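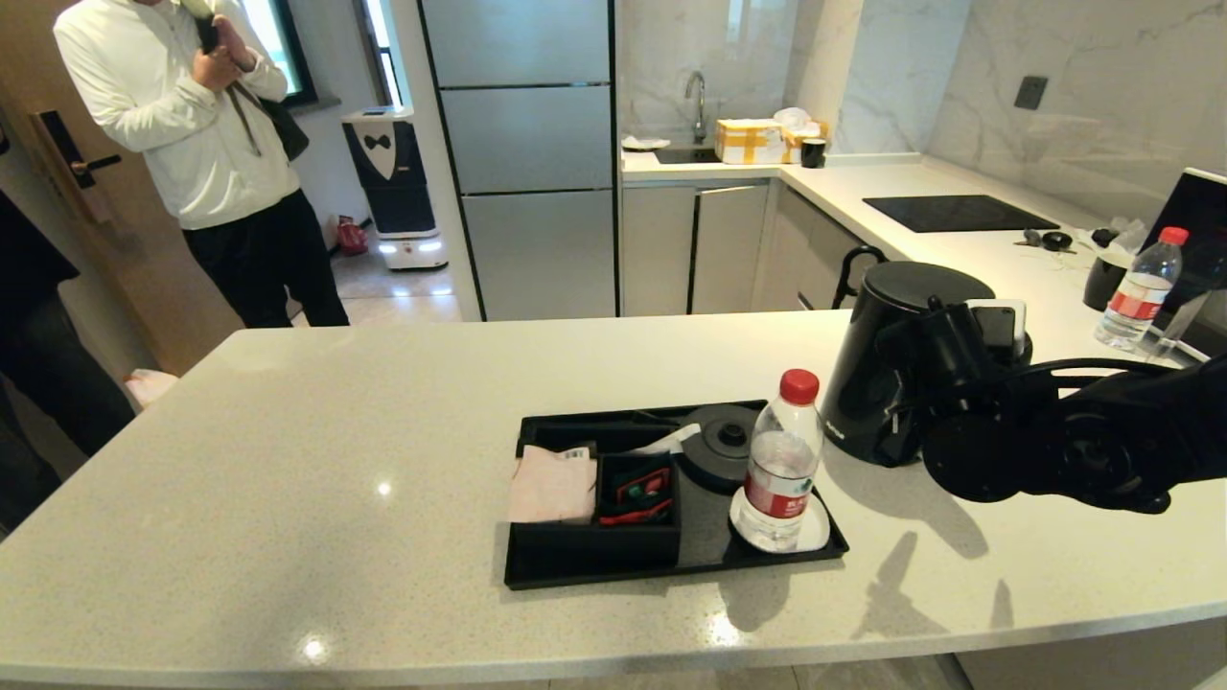 Altivau conçoit et évalue des bras robotisés destinés aux gestes courants de la cuisine. L'entreprise exploite à Ongart un atelier d'essais aménagé comme une cuisine domestique, avec évier, réfrigérateur et plaque à induction. Les équipes y travaillent sur des objets ordinaires, dont la diversité constitue la principale difficulté du métier. Une bouilloire électrique à la coque brillante, saisie par le flanc entre les mors d'une pince, impose par exemple de maîtriser à la fois l'effort de serrage, le glissement et la distance au plateau voisin, où se trouvent des câbles et une bouteille d'eau.

Notre histoire et l'incident de juin
La société est issue du bureau d'études Cakarport, dont elle a repris les activités de préhension. Son premier produit, le bras Uvum, a été confié à plusieurs établissements partenaires pour une période d'évaluation.

En juin, au cours d'un cycle d'endurance, un bras Uvum a perdu sa consigne de serrage alors qu'il déplaçait une bouilloire remplie d'eau chaude. Le récipient a basculé sur le plan de travail et l'eau s'est répandue jusqu'au sol. Aucune personne n'a été blessée. L'arrêt automatique, qui aurait dû intervenir immédiatement, ne s'est déclenché qu'au bout de 3 secondes.

L'enquête interne a porté sur 3105 cycles enregistrés. Elle a mis en évidence 132 pertes brèves du signal d'effort, imputables à un connecteur soumis à des flexions répétées au niveau du poignet. Le logiciel considérait alors la dernière valeur reçue comme valable. Ces anomalies figuraient dans les journaux avant l'incident et n'avaient pas fait l'objet d'une alerte. Altivau en assume l'entière responsabilité.

Mesures adoptées
Les bras en service ont été rappelés et leur connecteur remplacé. Toute interruption du signal d'effort entraîne désormais l'immobilisation du bras, pince maintenue fermée. Les essais avec liquide chaud sont suspendus jusqu'à la validation complète de cette modification ; ils se déroulent dans l'intervalle à l'eau froide. La nouvelle procédure de qualification comprend plus de 197 points de contrôle, dont l'examen des journaux à l'issue de chaque série.

Signalement et documentation
Le rapport d'incident est communiqué sur demande aux clients et aux établissements partenaires. Tout comportement anormal d'un bras Uvum doit être signalé au service sécurité d'Altivau, à Ongart. L'appareil concerné doit être mis hors tension et ne peut être réutilisé sans l'accord écrit de ce service.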